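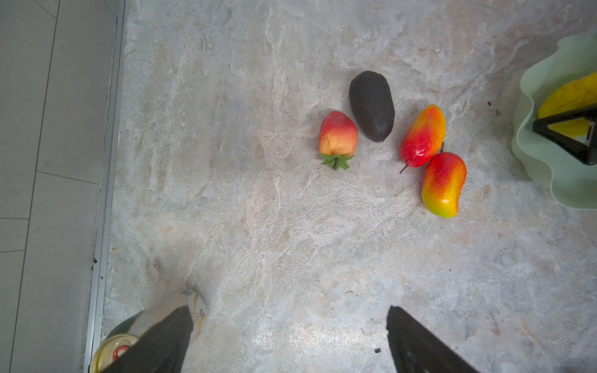

## Let the small grocery keep its ugly fruit

The grocery at the end of my street stopped putting out bruised pears in April. The owner, Montri Phuthong, used to keep a crate of them by the register at half price, along with split plums and apples with a brown spot the size of a dime. People bought them for sauce. I bought them for lunch. Then two customers complained that the crate made the shop look dirty, and it went away.

I think he was wrong to give in, and I told him so. He said he had lost sales over less.

We have trained ourselves to shop with our eyes. A piece of fruit gets maybe a second of attention, and in that second it has to be bright, even and the right size. Taste doesn't come into it, because you can't taste through a skin. So growers raise what looks good and travels well, and a lot of it tastes like wet paper. The pear I remember from my aunt's yard was lumpy and had scabs on it. It would not have made it onto any shelf in this town.

Verena Tanner grows pears and plums outside Wannasri. She kept a notebook last season and showed it to me. Out of one picking of 949 pounds, almost 36 percent was turned down by her buyer for looks alone. Some of that went to juice, which pays her so little that she says the driving costs more. The rest she fed to a neighbor's pigs. It was good fruit. I ate some of it standing in her barn.

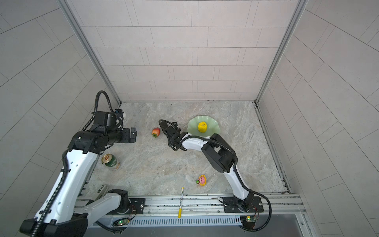
The usual answer is that shoppers get what they ask for. I don't fully buy it. Shoppers pick from what is in front of them, and if every pear in the bin is perfect, the one with a scar looks like a mistake. When half the bin is scarred, people stop seeing it. Anyone who has shopped at a farm stand knows this. You turn the thing over, press near the stem, smell it and decide.

There is a fair point on the other side. Bruised fruit goes bad faster, and a store that sells it has to watch it and throw some out. That is work, and a shop like Montri's has one person doing it. I also understand that a family with little money doesn't want to be handed the scabby pears while everyone else gets the nice ones. The fix for that is to put them in the same bin at a fair price, and leave the big "seconds" sign in the back room.

I would also like to see more stores cut one open – a single pear on a plate with a knife next to it, so people can try a slice. Verena does it at her stand and says the rough ones are gone by ten in the morning.

I still ask Montri about the crate when I go in. Last time he said he might try it again when the plums come, on a lower shelf.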